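3.2 Collecte des démonstrations

La littérature présente volontiers la démonstration comme une opération allant de soi : un humain sait faire, le robot regarde, puis le robot sait faire. Nous avons nous-mêmes écrit une phrase de ce genre dans notre demande de financement. Les mois de collecte qui ont suivi nous ont rendus plus prudents.

La tâche retenue consiste à prendre un objet plat posé sur une table et à le remettre à un second bras. Deux modes d'enseignement ont été comparés. Dans le premier, dit guidage manuel, l'opérateur saisit le poignet du bras compensé en gravité et le promène le long de la trajectoire voulue. Dans le second, dit téléopération, il manipule une paire de bras maîtres de géométrie identique, dont les bras esclaves recopient les angles articulaires. L'enregistrement est assuré dans les deux cas par Diltora, notre logiciel maison, qui synchronise les positions articulaires, l'ouverture des pinces et les flux vidéo. Il synchronise aussi, depuis une mise à jour de juillet, les hésitations de l'opérateur, que nous avions d'abord prises pour un défaut d'horloge.

Neuf opérateurs ont participé à l'étude. Aucun n'avait d'expérience préalable de la téléopération, à l'exception de R. Olmedo, qui affirmait en avoir et dont les premiers essais ne se distinguent pas de ceux des autres. Chacun disposait de 23 minutes de prise en main, durée fixée par la réservation de la salle et que nous avons conservée par la suite au nom de la reproductibilité.

Nous avons recueilli 531 démonstrations, dont 350 ont été jugées exploitables. Le tri a été effectué indépendamment par V. Donati et K. Thampi, les désaccords étant tranchés par une troisième relecture. Une démonstration était écartée si l'objet quittait la table, si les deux bras entraient en contact ou si l'opérateur interrompait le geste pour commenter la situation. Ce dernier critère s'est révélé le plus sévère.

Le guidage manuel produit des trajectoires plus courtes, mais la main de l'opérateur s'invite dans le champ des caméras, et la politique apprise finit par attendre cette main comme on attend un collègue en retard. Un modèle entraîné sur ces seules données restait immobile au-dessus de l'objet avec une patience admirable. La téléopération évite ce travers au prix d'un autre : privé de retour d'effort, l'opérateur serre trop fort, trop tôt, ou à côté. Les débutants compensent par la lenteur, et la politique hérite de cette lenteur avec une fidélité que l'on aimerait lui voir ailleurs.

3.3 Point de vue embarqué

Il restait à décider ce que le robot devait voir. Une caméra fixe couvre l'ensemble du plan de travail, mais le bras masque régulièrement l'objet au moment de la saisie, c'est-à-dire au seul moment intéressant. Nous avons donc ajouté une caméra compacte au poignet, orientée vers l'extrémité des doigts (figure 1). L'espace entre les deux pointes y reste dégagé quand la pince est ouverte, ce qui laisse voir la portion de table où l'on compte refermer les doigts.
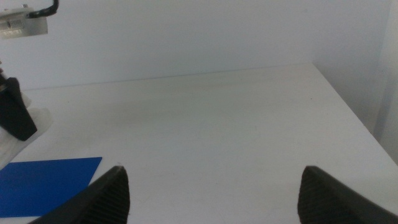
Figure 1. Vue de la caméra de poignet, pince ouverte et vide. À gauche, la carte bleue, en partie recouverte par un doigt, et un fragment de l'autre bras. Crédit photo : C. Zanetti, projet Rurkska.

Cette vue a ses inconvénients. Les doigts noirs y occupent une place considérable, et leurs stries internes offrent à l'encodeur visuel une texture bien plus riche que tout ce que propose une table blanche. Dans nos premiers entraînements, l'attention du réseau se portait avec constance sur ses propres doigts - comportement que l'on observe aussi chez le nourrisson, sans que la comparaison ait convaincu nos relecteurs. Un masquage aléatoire des bords de l'image pendant l'apprentissage a corrigé l'essentiel du problème.

La carte pose une difficulté d'un autre ordre. Un objet aussi plat donne peu de prise, et les opérateurs ont trouvé des solutions divergentes : les uns la poussent jusqu'au bord de la table avant de la pincer, les autres tentent de la soulever par un coin. Les deux stratégies sont défendables. Leur moyenne ne l'est pas, et c'est elle que B. Leone a vu le robot exécuter lors des premiers essais autonomes. Nous avons en conséquence annoté chaque démonstration selon la stratégie employée et conditionné la politique sur cette étiquette, comme décrit en section 3.4.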